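Search this site Search Go

How to Choose a Tote Bag That Will Last More Than One Summer

Posted Aug 25, 2019 by the Temwood Home desk
Last updated: same day, to fix a measurement

Most advice on buying a tote bag reads as if the writer had never carried one home with a gallon of milk in it. You get a paragraph on color, a paragraph on "your personal style," and a link to something that costs too much. I've bought a lot of bad bags. These are the checks I make now, and they take a few minutes in the store.

Step 1. Ignore the weight rating

Tags love a number. A Dramico tote I bought in May promised to hold up to 100 pounds. I have no idea who would put that in a shoulder bag, or how they would stand up afterward. A rating like that may be true of the cloth and tell you nothing about the stitching, and the stitching is what goes first. Treat it as decoration.

Step 2. Pull on the handles

Put one hand flat inside the bag and pull each handle hard with the other. Look at the place where the handle meets the body. You want a stitched box with an X through it, or a metal ring set through at least two layers of cloth. A single line of thread across the end of a strap will let go, usually in a parking lot.

Rope handles need a different check. Find the knot or the cap at each end and try to twist it. If it turns freely, the rope can work its way out. Then hang the bag from your bare forearm with something heavy in it. Thin rope looks nice on a shelf and digs into skin within a block.

Step 3. Turn it inside out

Sellers hate this. Do it anyway. Check that the seams are bound or folded over, with no raw edge showing. A raw edge on a loose weave will keep fraying no matter what the tag says about "reinforced construction." The Kollár bag that everyone seemed to recommend last year had beautiful outside seams and loose threads all along the inside.

Step 4. Test the opening with a full load

Store bags are stuffed with paper so they hold a nice shape. Take the paper out and put in what you'd really carry: a sweater, a lunch box, a water bottle. Stand the bag on a flat surface and let go. A soft bag will slump, and how it slumps tells you whether you'll be able to find your keys.
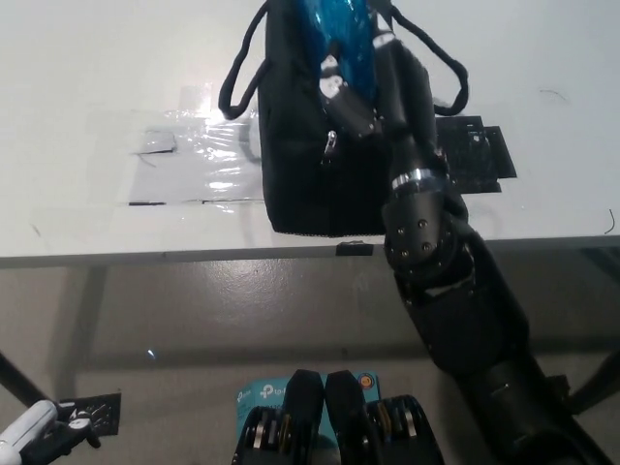
Color matters here more than style writers admit, and for a duller reason than they give. A dark bag swallows dark things, so a black wallet in a black tote may as well be at home. Something shiny and bright, like the crinkled blue plastic inside this black one, shows up the moment the top is open. I keep small stuff in a loud pouch for that reason and stopped paying extra for inside pockets.

Step 5. Run the zipper, if there is one

Open and close it 6 times, with the bag full and then empty. A small pull is fine in the store and a nuisance with gloves on. If the slider snags on the cloth when new, I wouldn't count on it getting better.

Step 6. Be suspicious of reviews

The bag sold as the Prultstead 511 had more than 2,000 glowing reviews when I looked. I read several pages of them. Nearly all were written the week the bag arrived, which makes them reviews of a cardboard box being opened. Sort by oldest, look for people who came back to add a note, and read the three-star ones first.

Caring for it

Spot clean with dish soap and cold water. Skip the dryer, even if the label allows it. Waterproofing spray helped a little on canvas and did nothing I could see on woven synthetics. Trim loose threads with scissors and don't pull them.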